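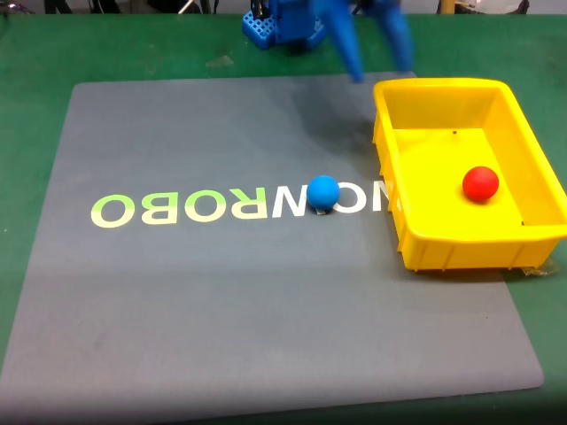

A gray mat on a green tabletop.

Seventeen votes. That was the margin in the Olness runoff, and I have now heard it called a squeaker, a mandate and a disgrace, sometimes by the same person in one afternoon. Fine. Seventeen is seventeen. Chang-ho Tak won, Aroha Grimshaw lost, both of them said decent things on the courthouse steps and went home.

What bugs me is the other number. 1245. That's how many people voted in February and then didn't come back for the runoff. Same voters, same town, same two names they'd already seen. Gone.

And the council's response is to talk about apathy. Again. I've sat through that speech so many times I could give it. People don't care, young families are busy, everybody's on their phones. Nope. They cared in February. It was sleeting and they stood in line past the library doors.

Look at what changed. In February we had five polling places. For the runoff, two. The Skomum Road hall was dropped, so was the school on the east side, so was the little one by the clinic. Notice went out by mail, one postcard, small type, and mine came after early voting had allready started. My neighbor's never came. If you lived out past Skomum Road you were looking at 30 minutes each way on the bus, if the bus showed up. After a shift. With kids.

I called the clerk's office. Seo-ah Woo picked up herself, which I'll give her credit for, and she was straight with me. The runoff budget was set years ago, before the annexation. Poll workers are hard to find twice in one season. She asked for more money and got told to make do. So she made do. I don't blame her and neither should you.

I do blame the people who told her that. Gun-woo Baek chairs the budget session and he said, in public, that a runoff is "a smaller election." Smaller how? Whoever wins it gets the whole seat. Gets the vote on the sewer bonds, the vote on the Hwang rezoning, all of it. If anything the runoff is the one that counts. February only decided who got to be in it.

There's a ranked ballot proposal floating around, Man-sik Pyo has been pushing it since before I moved here. One election, rank your choices, done. I used to think it was too fussy. I've come around, mostly out of irritation. You can't close three polling places for an election you don't hold. But that's a charter change and it'll take a couple years, if it ever gets to the ballot, and we have another seat up before then.

So for now, boring stuff. Same polling places both rounds, written into the ordinance so it can't be trimmed when somebody needs to patch a hole. Two mailings. Signs on the doors of any place that's closed, with the adress of the open one in type my mother could read. Fund it out of the reserve, that's what a reserve is for.

And before somebody writes in: no, I am not saying Tak's win doesn't count. It counts. I voted for Grimshaw and it counts. He could do himself a favor though and bring this up at his first meeting, instead of waiting for the next loser to do it. Losers sound sore. Winners get listened to.

The ordinance comes up for public comment this month. Sign up sheet is at the clerk's counter, two minutes each, they do cut you off. Go anyway.

8 June 2025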